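Home Organization and Small Spaces
Session 6 handout: Putting away jewelry and small valuables in a one-room home
Instructor: Josefina Carrasco

Bring this handout to the next session along with your room sketch.

Where we are

Last session covered large furniture and what goes under a raised bed. Today is about the smallest things in the room. They take up almost no space, and they are what people in this course most often report losing. In the intake survey, 89 people listed at least one item they could not find at home. Rings, earrings and bracelets came up more than keys.

Terms used today

Home spot: the one place an item goes when it is not being worn or used.
Landing surface: any flat place where things get put down on the way to somewhere else. Chair backs, desk corners and cabinet tops all count.
Inner wrap: the bag, pouch or cloth that touches the piece.
Outer case: the box or drawer that holds the wrapped piece.

1. Choosing a work surface

Sort jewelry over something soft. A bed with the cover pulled flat is the best surface most people have in a bedroom. A bare floor is the worst, and a desk is not much better if it already holds a screen and a keyboard. Stone and glass pieces can chip on a short drop. Jade is tougher than most stones, but a bangle is a closed ring with no give in it, and a hard knock can crack it.

Quilted covers have one drawback: small studs and loose beads slide into the stitching. Lay a plain towel or pillowcase over the part you are using.

2. Bangles, step by step

Have the box open before you pick up the bangle. Set the inner wrap next to it. Then:

Wipe the bangle with a soft dry cloth, inside and out.
Look for hairline cracks by turning it slowly near a window.
Slide it into its bag and press out the extra air.
Lay it in the box and close the lid without forcing it. If the lid will not close, the box is too small.

Keep one bangle to a bag. Two hard pieces in the same bag will rub each other, and the softer one gets scratched. Ulises Bravo brought in a pair stored that way since August, and the wear was easy to feel with a fingernail.

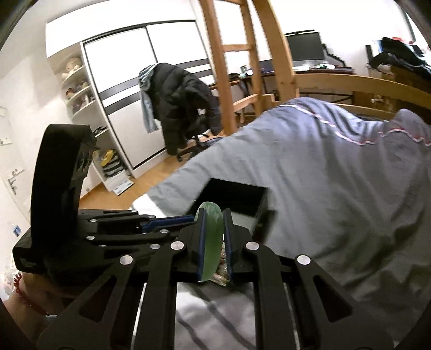
Once the box is closed it needs a home spot, and the spot should be decided before the sorting starts. Otherwise the box stays on the bed until bedtime and then moves to the nearest landing surface. A closed shelf or a drawer at about chest height works well. Avoid the top of a wardrobe – boxes put up there are hard to see and easy to knock down.

3. Open shelves

Many students keep jewelry boxes on open shelves with toys, figurines and keepsakes. This is fine if the box has its own section of shelf. It does not work when the box sits behind other objects, as each trip to the box means moving all of them. Leave a gap the width of your hand on either side.

Bins with lids are for overflow. Label the bin on the side that faces the room. Do not put a single bangle or watch in a large bin.

4. Clothes and bags

Before hanging up a jacket, check the pockets. Before emptying a bag, put it on the bed and take everything out by hand. A good share of lost earrings are in coat pockets. If clothes pile up on a cabinet or a chair, deal with the pile first and the jewelry second.

Cases passed around in class

Tosa: hard case, snap lid, fits one bangle.
Wukance: soft roll with 4 pockets. Good for chains, poor for bangles.
Barrientos: drawer tray, no lid. Needs a drawer that runs smoothly.

Assignment

Pick 6 small items you own. For each one, write down the inner wrap, the outer case and the home spot. If an item has no home spot yet, leave the line blank and we will work on it in class. Reading: Premov workbook, chapter 2, the section on shallow drawers only.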